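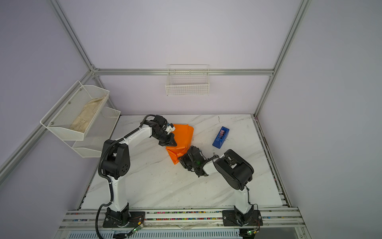
**Figura 1.** Tecido laranja vivo, com dobras, sobre tampo branco de padrão marmoreado.

### 3.2 Nomeação da cor e textura do material

A estabilidade dos termos cromáticos em português foi avaliada com 30 participantes adultos, todos falantes nativos, em sessões individuais realizadas em março. Cada participante nomeou livremente 200 amostras têxteis e rígidas, sob iluminação constante, sem lista prévia de termos. O protocolo segue o de Ebrahimi e Katene, com a diferença de que se admitiram designações compostas, como «laranja-queimado» ou «cor de tijolo».

O termo «laranja» apresentou concordância elevada nas amostras lisas. Nos tecidos dobrados (cf. Figura 1), as zonas de sombra suscitaram com maior frequência designações da família dos castanhos, sobretudo entre participantes com experiência profissional em tinturaria. A hesitação, medida pelo tempo até à primeira resposta, aumentou nas mesmas amostras. 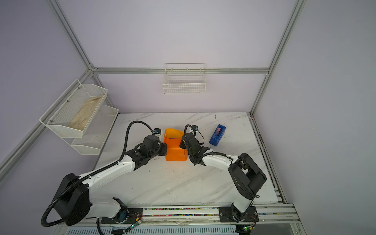 **Figura 2.** Objeto de plástico laranja sobre tampo branco com veios cinzentos.

Nos materiais rígidos, as designações compostas foram raras, e 17 participantes recorreram a um único termo em toda a série. Chareonsuk atribui este padrão à uniformidade da superfície; os dados aqui reunidos são compatíveis com essa leitura, embora não permitam separar o efeito da textura do efeito do brilho. A questão é retomada na secção 4, a propósito das amostras amarelas.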